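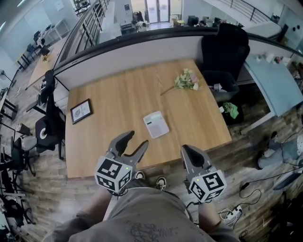 The demo table upstairs at Naltness, with the picture frame and the flowers set out.

Open day at Naltness – can visitors try the grippers?

Going to the robotics open day in February with my dad, who is 70 and loves anything mechanical. I went last time and took the photo, but I had to run for my train before I could ask. Do they let regular people hold the hand grippers, or is it watch only? And is it all upstairs? His knees aren't great.
Posted by Lundwood

Xuân Châu
Yes, they let you try! I had a turn and it was so much fun (also way harder than I expected – I chased that bunch of flowers all over the table by the stems). You hold one in each hand, and they ask you to keep the white cubes with the black square patterns where the camera can see them, so no wrapping your fingers over those. Turns were 10 minutes and there were 3 people ahead of me. Put your name down when you walk in. There's an elevator behind the front desk, but I had to ask for it.

Firkach
its free but you need to book

Herath
Agree with Xuân Châu, mostly. My turn was shorter because we got there late and they were hurrying people through. Ask for a chair for your dad, there are a few office chairs by that table and they let my aunt sit between turns. Parking is bad, take the bus if you can.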